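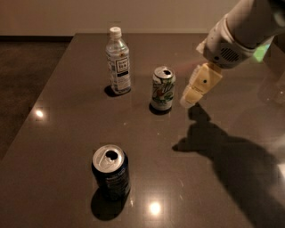
Festeso G2 Soft-Pad Parallel Gripper

Part no. FG2-625
Manufactured by Stamevo, distributed in Canada by Shehata Automation, Nellville
Status: in stock
List price: $3,038 CAD, including one set of moulded fingers and flange adapter

Overview

The Festeso G2 is an electric two-finger gripper for light collaborative arms. It is intended for mixed handling of consumer packaging, where the same tool must close on a rigid bottle, a thin-walled aluminium can and a paperboard carton without a tool change. The blocky finger profile is moulded as one piece with the contact pad, so there is no bonded seam to peel under repeated side load.

The G2 replaces the G1, which was discontinued in August. G1 fingers do not fit the G2 carriage. G1 flange adapters can be reused.

Specifications

Stroke: 94 mm total
Grip force: 5 to 54 N, programmable in 1 N steps
Payload, friction grip: 1.2 kg
Mass with fingers: 625 g
Supply: 24 V DC, 1.5 A peak
Communication: RS-485 at the tool connector; digital I/O by optional breakout
Position repeatability: 0.05 mm
Finger material: moulded urethane over aluminium core
Ingress rating: IP40
Operating temperature: 5 to 45 °C

Handling open beverage containers

Open cans are a poor match for most parallel grippers set up for warehouse work. Once the tab is pulled the can has lost its internal pressure and the sidewall will buckle at a force that a sealed can tolerates easily. Contents may also slosh over the rim if the arm accelerates as it would with a sealed load.

Our bench evaluation at Nellville used a plastic water bottle and open soda cans standing upright on a glossy tabletop, with the arm approaching from above and to one side. The G2 was compared with a hard-jaw unit and a vacuum cup on the same arm.

Hard jaws, 20 N: held the bottle, dented the open cans at mid-height.
Vacuum cup, 30 mm: unsuitable for an open lid. Side pick on the curved wall was unreliable.
G2, 12 N: held the bottle and the open cans. No permanent deformation of the sidewall.
G2, 30 N: held the bottle. Visible buckling of the open cans.

We recommend starting at 10 N for an open aluminium can and increasing in 1 N steps. Full cans may need a slower lift - not a higher force - to avoid slip at the start of the move.

Approach angle

The moulded fingers are wider than those on the G1 and need more clearance between neighbouring items. Where containers stand close together, tilt the wrist so that the fingers come down beside the target and close across the body below the shoulder. A vertical approach is possible but will obstruct an overhead camera for the last part of the descent.

Allow 15 mm between the finger face and the container wall before closing. The G2 has no proximity sensing. An arm that arrives with less clearance can tip a light container before the grip command is sent.

Camera considerations

Polished surfaces produce two common faults in object detection: bright spots reflected from overhead fixtures, and mirrored images of the containers themselves. The shadow of the arm is a third source of error on dark tables, as it can merge with the base of a can and shift the estimated centre. In our trials a matte mat corrected the first two. The shadow was dealt with by taking the position estimate before the arm entered the work area.

Finger colour is cream-yellow as standard. Black fingers can be ordered where segmentation against a light background is a concern. Lead time for black is four weeks.

Compatibility

The adapter supplied fits a 50 mm ISO 9409-1 flange. A 31.5 mm adapter is available separately. For arms without RS-485 at the tool flange, order the breakout and route the cable externally with at least 60 mm of slack at the wrist joint.

Controller firmware 3.4 or later is required for force steps below 10 N. Units shipped with earlier firmware will accept the command but hold at 10 N.

Cleaning

Wipe the fingers with a damp cloth and mild detergent. Sugar residue reduces pad friction noticeably and should be removed at the end of each shift. Do not use acetone. The gripper body is not sealed against liquids - fit the splash cover (FG2-SC) when handling open containers in production.

Accessories

FG2-SC Splash cover
FG2-FB Finger set, black
FG2-A31 Flange adapter, 31.5 mm
FG2-BK Digital I/O breakout, 2 m cable

Warranty is 12 months on the drive and carriage. Fingers are a wear item and are not covered. Evaluation units are available on a 14-day loan from the Nellville office, freight at the customer's expense.

Page revised 6 March 2021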